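Small Stuff, Big Table - news from the Sisstead toy and game library
December 10, 2018

Quick one this month, I have a box on my lap as I type and the heat in the back hall is still doing whatever it does. So. The loose piece sort. We've been at it on and off since September and it is finally looking like something. If you've borrowed from us you know the problem. Game comes back, bag comes back, and in the bottom of the bag there's a thing. Not our thing, maybe. Or our thing but from the other game. It goes in the odd bin and the odd bin gets full and then there are two odd bins.

New rule, small stuff goes on the light wood table first, before any bin. Out where you can see it. Blue and black striped grip or handle or whatever it is, held up at an angle over the table, green ball with the holes in it, down on the wood.

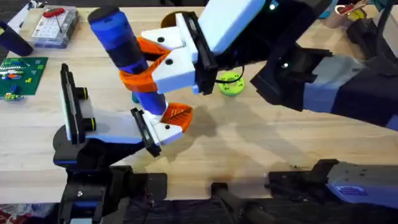 Catinca Husar

Easier to match than you'd think once it's spread out. The color does most of the work. Everything in the odd bins used to get sorted by size and I don't know whose idea that was (mine). Size is no help. A ball is the size of a pawn is the size of a stray cap. Color though - kids remember color. Ask a kid what's missing from the Orkmont box and they will tell you "the yellow one" and they'll be right.

The striped piece I asked about in the last issue, the bright blue with dark bands. Three replies! One says it's off a jump rope. One says bike handlebar, kid size. One says it belongs to a Galindo ring toss set and that there should be a pair of them, which would be great news if we had ever owned the Galindo ring toss set. We had the Galindo bowling. Please keep writing in. If you have a rope at home with only one handle, tell me, you can have it.

Couple of things people keep asking. Yes you can drop off loose pieces without the game. Put them in a sandwich bag, write your name and the game if you know it, leave it in the tray by the door. No you don't get a late fee for a piece, never have. The late fee is for the whole game and it's waived through the end of the month anyway so bring them back, no questions, I mean it about the no questions.

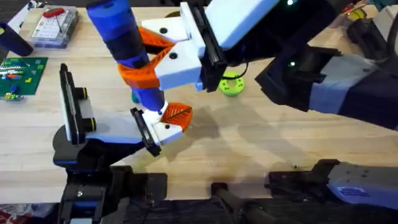
Also no more rubber bands on the card decks please. They go sticky over the summer and then they take the print off the edge cards. Use a strip of paper and a bit of tape on the paper, tape never on the card. I've redone the Ulter word game twice now. The second time I just cut up a grocery bag and it's holding fine, looks kind of nice.

Numbers for the year, as I was asked at the desk. 3,505 loans. That's games and toys together, puzzles counted seperately, and I don't have puzzles yet. More than 18 boxes are on the repair shelf right now, mostly split corners. Corners are an easy fix if you want something to do with your hands of an evening, I can send you home with a roll of book tape and a box or two.

What's staying out on the table for matching, if you want to come look: the orange cup with the blue label. The green sticks standing in it might be markers or might be pieces, haven't tried one on paper yet. The little dark teal piece with the round bottom, no idea. I keep wanting it to be a game pawn with the head gone. And the flat lime green disc with the hole through the middle, which has to be off a stacker or some kind of gear toy. Ring a bell? Come and claim it.
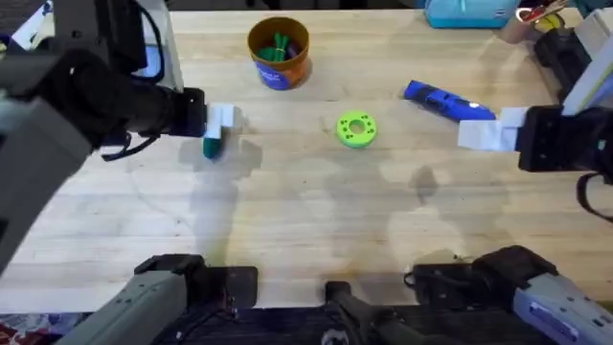 Sorting evenings and what to bring

We go for 4 more weeks and then the table goes back to being the returns table. Evenings after supper, come in by the side door, the front sticks. Bring a tray with a lip if you own one, cookie sheets are perfect. Muffin tins even better for dice and tokens. Please don't bring more bins, we are fine for bins. Small zip bags always welcome, and masking tape, and a marker that works.

How we do it, for the new people. Tip out one bag only. Pull anything with a name or a logo. Then pull by color. Then whatever's left, hold it up and ask the room. Give it until somebody gets bored and move on. Don't force a match - last month a perfectly good checkers set went out with a poker chip in it and I heard about it from a nine year old.

Soft things go to wash, not to the table. Anything small enough for a baby to swallow goes in the jar with the lid on, lid on please, every time. Batteries out before you shelve. If there's crust in the battery box leave it for me, I have vinegar. 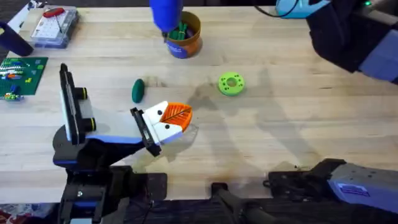
Sticky or gritty pieces get a wipe first, there's a dishpan and dish soap under the window. Wood pieces just a damp cloth, don't soak them, we lost half a farm that way. Lay everything on a towel and go have a coffee.

Last bit and then I have to run. If nothing's been claimed by the time the table goes back, the leftovers go in a grab tub by the door, take what you like. School art rooms love this stuff. So do model train people apparently, I've had two calls allready. One wanted to know if we have any tiny fences. We have so many tiny fences.

Bring back your games!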